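The Square Cup Returns to the Dressing Table
Why a hand-formed pot suits slim brushes, and what to check before buying one

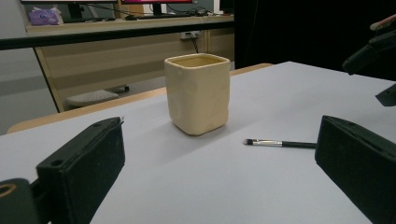 HOME & OBJECTS / Storage

Makeup brushes are awkward to store. The handles are thin, the weight sits unevenly along the length, and a brush laid flat on a smooth tabletop will roll until it meets something. The usual answer is a tall round glass. It works for a full set of long handles and poorly for a few short ones, which slide down and cross at the base.

A square cup behaves differently. Each corner catches a handle and holds it at a fixed lean, so the brushes stay apart and the heads do not press together. Softly rounded corners are enough for this. Sharp ones collect powder and are harder to wipe.

Mostafa Bouzid has made square cups at his studio in Kurusstead for 36 years. He builds them from slabs, joins the walls while the clay is still soft and pushes the sides in by hand before the piece stiffens. The dents are partly for grip. They also stiffen the wall, which can otherwise bow outward in the kiln.

"A flat wall shows every fault," Bouzid says. "If you dent it first, the firing has less to say about the shape."

The cream cup in the photograph has those irregular walls and a rim that is slightly uneven. Its exterior is matte. The interior is glossy and reads a little yellower than the outside. For cosmetics this is a sensible pairing: a glossy lining releases pigment with a damp cloth, while a matte outer surface does not show fingerprints. An unglazed lining should be avoided, as it will take a stain from the first spilled eyeshadow.

Height matters more than width. A slim brush with a small tapered head needs support to at least half its length, measured from the end of the handle. Below that it tips. Fine sand or glass beads in the bottom will correct a cup that is too deep, but they have to be washed whenever the brushes are.

Weight is the other figure to ask for. Ellwood, the homewares shop in Flirnoslow, lists its heaviest small cup at 700 grams and its lightest at 204. The lighter one is adequate for 3 or four slim brushes. Anything with a large powder head belongs in the heavier cup — or in a drawer.

Brushes should go into the cup head up and only when dry. Water left in the bristles runs down into the metal ferrule and loosens the glue that holds them. After washing, lay each brush flat with the head clear of the table edge and leave it overnight.

Bouzid's next kiln opens in September. The cups are sold unboxed from the studio door, and seconds are kept on the lower shelf.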